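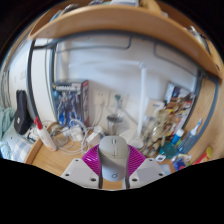
How much stuff can a desk hold before it stops being a desk? Less than I have on mine, if I go by where I ate dinner and wrote my letters this month, which was the kitchen counter both times.

Evening, April. Tyra Backlund came by with her course handout and a great deal of confidence. She has been taking a class at the community center in Lelville on how to set up a small room, and she wanted to try it out on somebody. The handout says that a bed and a desk should not be within reach of each other. I asked what a person is meant to do when the room is only so wide. She turned the page over to see if it said, and it didn't.

The course cost her 57 dollars. I kept my opinion of that to myself until she had gone.

I will admit the desk needed looking at. I bought it for the shelf, the curved one, because I thought a shelf over a desk would mean a clear desk under it. So far it has meant a full shelf and a full desk. Heledd told me as much at the time and I said she had no imagination.

Tyra's method is that you pick up each thing and say out loud what it does. I felt foolish but I went along with it. The glass jar with the dark lid stays where it is by the outlets. I like the little green knob on top and I told her that was what it did. She wrote something down. The white bottle with the red nozzle she wanted under the sink. I said it would go under the sink and then I would never wipe anything again, and she said that was an attitude. The black bag can go on hanging off the metal frame. She thinks bags belong on hooks by the door. A rail is a hook as far as I'm concerned.

Then we got to the model kit. It has been leaning against the wall since Gerd Lammers gave it to me, robot on the front and all. He says it's 172 parts and a weekend's work. Gerd also said the drive to Grube was an hour, so I have my doubts about the weekend. Tyra asked when I planned to build it. I said when the desk was clear. She asked what was keeping the desk from being clear and looked at the box for a good long while. I don't think that was in the handout, I think that was just Tyra.

We also had words about the cables. She wants them in a sleeve, a thing from Uvuvum that costs 10 dollars and zips up the side. I have owned a sleeve like that. You zip in the cables you have, then you need one of them somewhere else, and you unzip the whole business on your knees. They can dangle. The blue checkered thing and the cloth on top of it she let pass, and I was grateful, as I'd meant to fold that cloth in the morning.

She says if I do one corner an evening I'll be 100 percent sorted by May. I don't believe any figure with 100 in it. But after she left I did sit down there with my tea for the first time in a while, with the kit moved over to the closet door, and there was room for both elbows. Whether it lasts is another question. The kit can't stay by the closet, I need my shirts.

Ask Gerd if he wants to come build it himself. Call Heledd back about Mustatska, and don't mention the shelf.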